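Lesezeit: 2 Min.

Werkstattbuch, Januar
Leimfugen an Eichenleisten, Reihe Hastville

Ausgangslage: Bei den Leisten aus der Lieferung Bestwood öffnen einzelne Stirnfugen nach der Klimalagerung. Verdacht liegt auf der Holzfeuchte, der Pressdruck war laut Protokoll konstant. Zwei Sätze angelegt, Satz A mit Weißleim Pillari, Satz B mit dem alten Glutinleim. Zulagen aus Buche, gewachst.

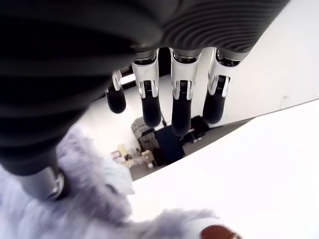 Presszeit für beide Sätze 40 Minuten, danach Lagerung liegend auf Stapelhölzern. Abgeschliffen mit Korn 80, quer zur Fuge nur mit dem Klotz. Bei Satz A zwei Leisten mit Leimdurchschlag, markiert und aussortiert. Nandini Acharya hat die Feuchte nachgemessen, Werte am Hirnholz deutlich höher als in der Mitte. Das Messgerät Ortuño zeigt nach dem Einschalten zu hoch an, erste Messung also verwerfen.
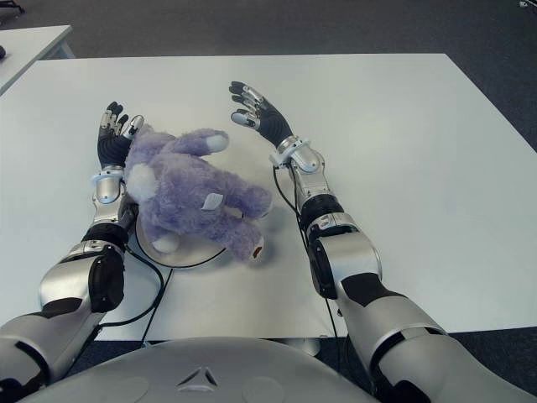 Tisch mit lila Plüschbär, Arme links und rechts.

Bruchproben von Hand über die Kante: Satz A reißt im Holz, Satz B teils in der Fuge. Bruchbild B matt, vermutlich zu lange offen gestanden. Der Leimtopf kam erst spät auf Temperatur. Wiederholung mit vorgewärmten Leisten. 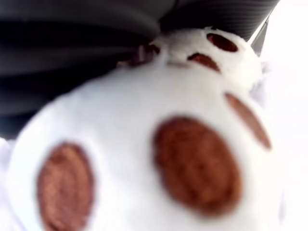
Offene Punkte

- Hirnholz vor dem Verleimen versiegeln, Gegenprobe ohne
- Prüflast 1000 N am Hebel neu einstellen
- Restbestand Bestwood getrennt stapeln
- Glutinleim frisch ansetzen, Quellzeit notieren

2 Kommentare · 1-mal geteilt

nacharya: Feuchtewerte liegen als Tabelle im Ordner, Spalte 3 ist Hirnholz.

furnier_k: Bei Glutin die Zulagen auch anwärmen, sonst zieht die Fuge zu schnell an.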